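Chapter 7
Counting Visitors, and What the Counts Leave Out

Every November the tourist board of Leltotstead puts out a figure for the year's arrivals, and every year the figure is a record. Students of travel should learn to be uneasy about records. An arrival, in most published tables, is a person who passed a counter. It may be a guest who stays a week and eats out every night, or a driver who stopped for gas on the way to Ilden and used the restroom.

The trouble starts with the word "visitor." Leltotstead counts anyone who lives outside the town limits. Ilden, across the river, counts only people who pay for a bed. Set side by side, the two tables make Leltotstead look like the busier place. Ask the hotels and you may hear otherwise. When the Horgan ferry added a second morning crossing, Leltotstead's arrivals jumped, though a good share of the new riders were commuters going to work and coming home. 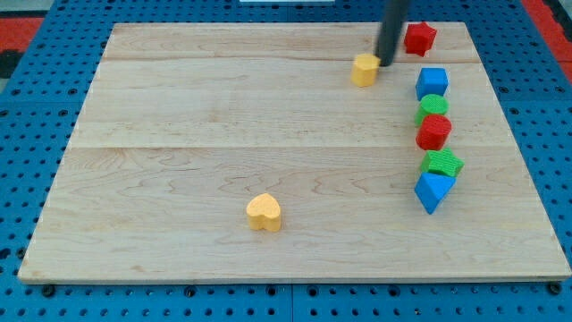
A reader of an earlier edition wrote to object that commuters buy coffee and lunch like anyone else, so why shouldn't they be counted? The point is fair as far as it goes. They do spend money. But they would spend it whether or not the town printed a single brochure, and the brochure budget is what the figure is used to defend.

Surveys are supposed to fix this. The best known in the region is the Ikodance festival study, which asked 1,215 people what they had spent and multiplied the answer up to a crowd of almost 2,000. Look at where the asking was done: at the food tents, in the early evening. People who brought sandwiches and left by four had little chance of being asked. The report mentions this in a footnote and then carries on as if it hadn't.

In this chapter we take apart 2 common measures, the arrival count and the spending survey. For each, we ask who did the counting, where they stood, and who paid for the work. Keep a recent tourism report from your own area at hand as you read. You will need its notes on method, if it has any.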